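Search this site Search Go

Last updated: May

Irkville Cold Store Project
Minutes of the technical and supply meeting

Present: Ineke Kramer (chair, buyer's engineering), Wyn Llewellyn (supply and logistics, minutes), one representative each from Raltix (insulated panels and doors) and Van Dijk (site installation). Prudine joined by phone from item 3 to the end of item 5.

Meeting opened at 9:10 a.m.

1. Previous minutes

Accepted with one correction. Under floor details, "vapor barrier to lap under the wall track" should read "vapor barrier to turn up behind the wall track." Van Dijk had been working from the correct version of the drawing, so no site work is affected.

2. Panel specification

Raltix confirmed the wall and ceiling panels at 4 inches, polyurethane core, pre-painted steel on both faces, cam-lock joints. Total panel area on the revised takeoff is 1,469 square feet. The change from the earlier takeoff comes from the vestibule, which was drawn on the architect's plan but had been left off the panel schedule. The vestibule ceiling will run in the same direction as the main room ceiling so that the joint lines carry through.

Kramer asked whether the joint profile on the vestibule panels is the same as on the main room. Raltix confirmed that it is. The two sets come off the same tooling and can be locked to each other at the shared wall without an adapter strip.

The freezer section was discussed. Van Dijk would prefer a thicker ceiling panel over the freezer only. Raltix can supply it, but the step in the ceiling then needs a flashing detail that has not been drawn. Kramer wants the heat load calculation rerun with both thicknesses before anyone draws flashing. Held over.

Action: Kramer to rerun the heat load for the freezer section with both ceiling options and circulate.
Action: Raltix to reissue the panel schedule with the vestibule included and the joint profile stated on each line.

3. Door and hardware

The main door is a manual horizontal slider. Shipping weight of the door leaf, track and crate together is 900 lb. Van Dijk noted that the forklift on site is rated well above this, but the dock plate rating has not been confirmed. The crate will be unloaded leaf edge down and must not be laid flat.

Prudine reported on the gaskets. The bottom sweep on the last order arrived with a hard set from being packed in a coil. The sweep will now ship straight, strapped to the inside of the door crate. The heater wire for the freezer door frame is included and will be tested for continuity before packing. Test sheets go in the document pouch, with a copy by email.

Llewellyn asked for the spare gasket set to be listed as its own line on the packing list. On the previous shipment it was packed inside the door crate without a line, and receiving logged it as short. Prudine agreed.

The inside release on the sliding door was raised by Van Dijk. The drawing shows it on the left from inside, which puts it behind the strip curtain bracket. Raltix will move the bracket and leave the release where it is.

Action: Van Dijk to confirm the dock plate rating in writing.
Action: Prudine to add the spare gasket set as a separate line.
Action: Raltix to revise the curtain bracket position on the door drawing.

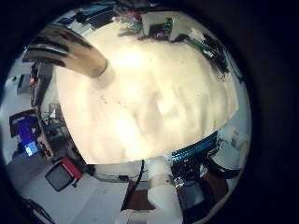 4. Surface finish and acceptance on delivery

Raltix presented revised acceptance wording for the white-painted panel faces. The old text used "free from visible defects," and both sides agreed this could not be applied on a receiving dock. The new text separates marks that wipe off from marks in the coating, and sets a viewing distance and a light level for the check. Kramer pointed out that light level needs an upper limit as well as a lower one. A cream-white surface that is brightly lit and overexposed gives up its faint grey smudges and small dark specks unevenly, and a photograph alone does not show whether either is on the coating or in it. The acceptance form will therefore ask for a wipe test result beside each reported mark, and photographs will be taken as supporting records only. Raltix accepted this. Van Dijk asked that the wipe test use plain water and a soft cloth, with no solvent, and this was added.

Protective film stays on until the panels are locked in place. It must come off within the period printed on the film. On an earlier job the film was left on through a warm spell and the adhesive had to be removed by hand, at the installer's cost. Van Dijk asked for the film period to be marked on the outside of each pack as well. Raltix will do this with a label.

Scratches through the coating are to be reported with length and location. Touch-up paint is supplied in the hardware box. Panels with a scratch that reaches bare steel on the room side of the freezer will be replaced. On the outside face, touch-up is acceptable.

Dents: no change to the previous wording.

Action: Raltix to reissue the acceptance form with the wipe test column.
Action: Llewellyn to send the form to receiving before the goods are released.

5. Packing and shipment

Everything ships in one 40 ft container. Llewellyn had asked whether the vestibule panels would push the load over into a second one. Raltix reran the loading plan and they fit, provided that the ceiling panels are stacked on the wall panels and the door crate goes in last. Loading in that order also means the door comes off first at Irkville, which Van Dijk prefers.

Desiccant bags are to be hung along both side walls of the container. Kramer asked for the steel corner trims to be wrapped individually. Raltix said bundle wrapping is its normal method and individual wrapping would add to the packing charge. After discussion it was agreed to use bundle wrapping with a foam sheet between layers, at no extra charge.

Payment terms are unchanged: deposit on order confirmation, balance against the copy bill of lading. Raltix asked for the balance to be released before the original documents are couriered. Llewellyn will take this back to accounts and reply. Freight insurance is on the buyer's side for this order, and the policy number will be sent to Raltix for the shipping documents.

Prudine left the call at the close of this item.

Action: Raltix to send the final loading plan with pack numbers.
Action: Llewellyn to reply on release of the balance and send the insurance details.

6. Site readiness

Van Dijk reported that the slab in the cooler section is within the flatness limit. The freezer slab has a high area along the rear wall which will be ground down before the wall track is laid. The underfloor heating loop in the freezer section has been pressure tested and holds. The test certificate has been scanned and is in the shared folder.

Power to the condensing units is in place up to the isolators. Drain line routes were walked with the plumbing contractor. The freezer drain passes through an unheated space for part of its run and will need trace heating and insulation. This was not in the original scope. Van Dijk will price it as a variation.

Kramer asked that penetrations through the panels be drilled only from the approved penetration drawing, with sleeves and sealant on both faces. Van Dijk agreed, and asked for the refrigeration contractor to be given the same instruction directly.

Action: Van Dijk to price the trace heating.
Action: Kramer to issue the penetration drawing to the refrigeration contractor.

7. Other business

Raltix asked if its logo plate may be fitted to the main door. Kramer has no objection to a plate on the outside face – it should be riveted to the frame trim and not to the leaf.

Warranty start date was raised. Raltix counts from shipment, and the purchase order says from commissioning. Llewellyn to check which document was signed last. Held over to the next meeting.

Meeting closed at 10:50 a.m. The next meeting will be called once the revised panel schedule and the heat load results have been circulated.

Minutes: W. Llewellyn

We use cookies to improve your experience on this site. By continuing to browse you agree to our use of cookies. Accept Settings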